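Shehu kit, right-hand gripper: linkage service and jaw zero
Notebook page, 30 November 2025

Starting state. Close counter in Plornis reads 3576. It read 2608 at the last service, so 968 closes on the current pin grease. Complaint from the fabric sessions: thin cloth creeps in the jaws when it is held up off the bed, and the logged opening does not come back to zero on a full close. The left unit does not do it. Left unit not opened today, only wiped and compared against.

Checked before taking anything apart:

Full close, no load, repeated from both directions. Logged opening sits at 0.6 mm after a slow squeeze and anywhere from 0.2 to 0.9 mm after a fast one. A fixed offset I could subtract. Spread like that is friction or play, so no point touching the zero until the linkage is sorted.

Side play at the jaw tips, trigger held. Left jaw moves slightly more than the right. Same result with the unit turned over, so gravity is out of it.

Trigger return. Slow over the last part of the travel. Feels gritty, does not click.

Pulled the covers at the base and found the usual packed lint around the inner bars where they meet the cross-links, mostly dark fiber. Fleece and brushed cotton are the worst for it. The plates collect dust on the outside too, but that is cosmetic and it wipes off with a lint-free cloth. Lint behind the cross-links stops the bars from folding flat, and I think it accounts for most of the offset on a full close.

Order of work, for whoever does the left unit:

1. Power off, cable out at the grip, camera cap on.
2. Mark inner and outer bars on each side with pencil before any pin comes out. They look interchangeable. They have worn in with their own pins and should go back as they were.
3. Pick lint out with the plastic tweezers. No compressed air. Last time it drove fiber into the encoder housing and cost an afternoon.
4. Pins out one side at a time. Wipe, inspect, thin film of grease, back in. Wipe off everything that squeezes out, or it ends up on the garments.
5. Work the trigger by hand for a minute, wipe again.
6. Covers on, then zero.

Pins on the right jaw side were fine. On the left jaw side the inner pin had a bright band on it that catches a fingernail. Replaced it from the Gellwood spares bag. The Gellwood pins come very slightly long, so the head stands a bit proud of the plate. Checked that it clears at full open and full close. It does. 2 pins left in the bag, reorder before the next round at Flurkulport.

Bench check after reassembly: full close repeats to within 0.1 mm, slow and fast. Trigger return even over the whole travel. Side play equal on both jaws as far as I can feel it. Set the jaw zero in Plornis and saved it under the right unit. Check the unit field before saving. In April the left zero was written over the right and we had a week of wrong openings before it was caught.

Field check in the bedroom set, both units, soft goods only. Black garment with a lot of fold and not much edge to get hold of, lifted off the orange bed cover with the serviced unit while the second unit works on the cloth from the side. 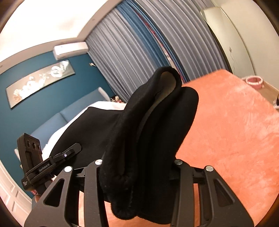

Ran 8 lifts with the same grip. Pass criterion is the one we have been using: logged opening may not drift more than 0.3 mm during the hold, and the cloth may not creep out of the jaws before the second unit has taken over. All passed on drift. One was marginal on creep; in that one I had taken only a single layer near the tips. Bunching the cloth deeper between the jaws fixes it. That is a matter of how the operator picks, so it goes into the operator sheet and stays off the fault list.

Things noticed during the lifts:

Logged opening with bunched fabric reads larger than I would guess from the thickness. Expected, since the jaws sit on a compressible wad. Do not "correct" the zero for it. The zero is set on bare jaws, full close, and nowhere else.

With both units close together, the second one can touch the held cloth before its jaws are lined up. Not a gripper problem, but a knock there shows up as a step in the first unit's opening and could be mistaken for slip in the linkage. Look at the video next to the trace before opening a fault.

Dust is back on the plates after one session. The bed cover sheds. Wipe between garments when working on plush covers, not only at the end of the day.

Left for next time:

Same service on the left unit. Its counter is over the interval as well, though it still closes to zero. Do it before it starts drifting.

Shorten the service interval on paper. The sheet says 1200 closes, and this one was clearly out of tolerance at 968. Proposal is 800 for fabric work and no change for hard objects. Needs someone to look at whether Plornis can count the two separately; I could not find a setting.

Measure a few Gellwood pins against the originals with the good calipers. If they are all long, ask for the shorter length.

The trigger spring was not changed. It measured the same free length as the spare, so the spare went back in the drawer.

Old pin taped to the inside back cover of this notebook.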